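Early Childhood Mathematics: Materials and Methods
Unit 7 Handout: The Number Board
Instructor: Efa Dafis, Kelarwood

Number boards combine several early mathematics tasks in one material. The child matches a numeral to its cutout, relates that numeral to a quantity, and arranges numbers in sequence. Students should be able to name each task separately and state which one a given activity addresses.

Preparation of the table matters. The surface should be cleared and the board laid flat, with bowls for loose pieces placed between the board and the child.

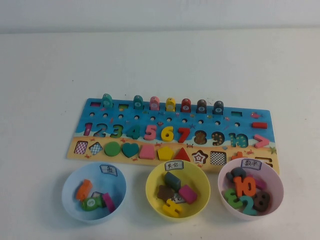

For a first presentation, leave the numerals 1 through 7 seated and ask the child to supply 8, 9 and 10. The two-digit numeral should be offered last. Fish pegs, comparison signs and shapes are to be introduced in later sessions.

The adult names each numeral once, clearly, and waits. Errors are not corrected by hand; the cutout itself shows whether the piece fits.

Required for the next meeting: a written observation of one child, 2 pages, submitted to Princess Lagman by 10 a.m. Boards may be borrowed from Room 883.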